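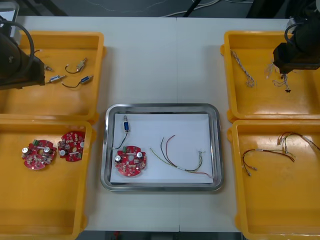
Why does a two-arm cell need a scheduler at all, if each arm already has its own planner? The planner of one arm knows how to go from one pose to another, but it does not know when it is allowed to go, and two correct paths can still meet in the same place at the same moment.

I write this because a reader asked me why our kitting software has an extra layer between the task list and the motion planner. I work on this layer, and at Isto we call it Etanside. It is a small program. It decides who may enter the middle of the table, and for how long.

The job itself is easy to explain. Solenoids, round circuit boards and wire harnesses wait in yellow trays, and one kit is collected in the steel tray in the center. The two arms share that center tray, so this is where all my problems live.

Our first version used one lock. An arm took the lock before it moved over the center and gave it back after it left. It was safe and very slow. In June I changed it so that the lock is taken only at the last waypoint before the shared zone. The arm can already approach, and it waits at the border. If the other arm is late, the waiting arm slows down on the way instead of stopping hard. For this I had to ask the planner for the path and the timing separately, and this took me longer than the scheduler.

The second problem was the harnesses. A circuit board has a shape, and you can put this shape in the collision model. A bundle of wires has a different shape every time. At first we used a box around the gripper, large enough for any harness, and with this box the planner refused almost 200 paths out of 1,000 in simulation. Many of them were good paths. Now perception gives an estimate of how far the wires can hang below the fingers, and the box is made from this number. When the estimate has low confidence, we go back to the big box. It is not elegant but I can explain it to the people who use the cell.

The steel tray gave me trouble too. The rim reflects, and the depth image had holes along it, so the segmentation sometimes joined a wire with the edge of the tray. We put white paper inside, which helps the floor of the tray but not the rim. For the rim I made a fixed mask from the known tray pose. If somebody moves the tray and does not run the calibration again, the mask is wrong, and the software must notice this by itself. It checks two corners before each kit. I would like it to check all of them, but then the arms must leave the view completely.

The log viewer is from Ferreira, a small tool another team wrote for their packing line. I added one thing to it, a row for each arm which shows when it waits and for what. Before this row I was reading timestamps in a text file. With it I found in one afternoon that the left arm was waiting 14 times for a zone that was already free, because the release message was sent after the log was saved and not before.

Next I want to try the same code on the Plustitwood cell, where the table is smaller and the shared zone is nearly everything. I have not decided yet if the lock is still the right idea there.

Last updated: 9 Jan 2024

16 comments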